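Newsletter > Interfaces > Eye tracking

Dwell time gets an overhaul in Filtitance 3

Anyone who has tried to run a computer with their eyes knows the main problem. Eyes wander. You look at a button to read it, and the computer takes that as a click. Researchers call it the Midas touch problem, and it has been written about for decades. Most eye-tracking software deals with it by making you stare at a target for a set time before anything happens. Set the time short and you get clicks you didn't want. Set it long and every menu becomes a chore.

Filtitance, the gaze control add-on from Trurnemier, has a new version out that changes how the wait is handled. Older releases had one dwell setting for the whole screen. In version 3 each type of target gets its own. A link in a web page might fire quickly, a Close button takes longer, and anything that deletes or sends takes the full 1,000 milliseconds unless you tell it otherwise.

The program also adjusts itself. If you back out of a click right after making it, the dwell time for that kind of target goes up by 50 milliseconds. If you go a long stretch without backing out, it comes down again, more slowly. You can turn this off under Timing, and some people will want to. I left it on for a week of ordinary work and my setting for links settled at 313, a good deal shorter than I would have picked by hand.

Eugénie Pons, who leads the design work at Trurnemier, told me the team looked at blinking as a way to confirm a click and dropped it. "People blink when they're tired, and they blink when the heat comes on," she said. "We kept getting clicks in the afternoon." A physical switch is still supported. If you have one and can press it comfortably, it is faster than any dwell setting and I'd use it.

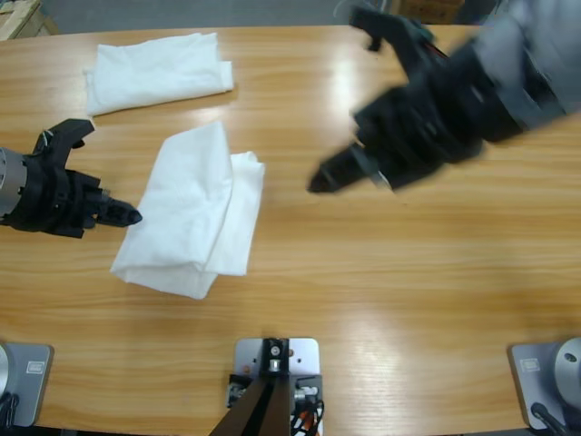 Scrolling is the other big change. Before, you looked at an arrow at the edge of the window and the page moved until you looked away, which meant you couldn't read while it moved. Now the page creeps upward as your gaze nears the bottom of the text and stops when you look back up. It works well on articles and badly on spreadsheets, where you often look at the last row for reasons that have nothing to do with scrolling. There's a per-program list for switching it off. Mine has two entries so far.

Calibration takes 23 points if you want the best accuracy, or five if you're in a hurry. I wear glasses, and the short version put the pointer about half an inch too low on the left side of the screen. The long one fixed that. Moving my chair broke it again, so expect to recalibrate if you change position during the day.

Typing is mostly the same. The on-screen keyboard has bigger keys along the bottom row and the word suggestions have moved closer to the letters. There is still no good way to correct a word in the middle of a sentence – you delete back to it or you leave it alone.

Filtitance 3 works with the Dania tracking bar and with both Deschamps models. Webcam tracking is in there too, marked as experimental, and in a dim room it lost my eyes often enough that I gave up on it. The update is free to anyone who owns version 2. Profiles from the older version carry over, except for dwell times, which go back to the defaults. Write yours down before you install.

Trurnemier plans a maintenance release in August, mainly for people using two monitors.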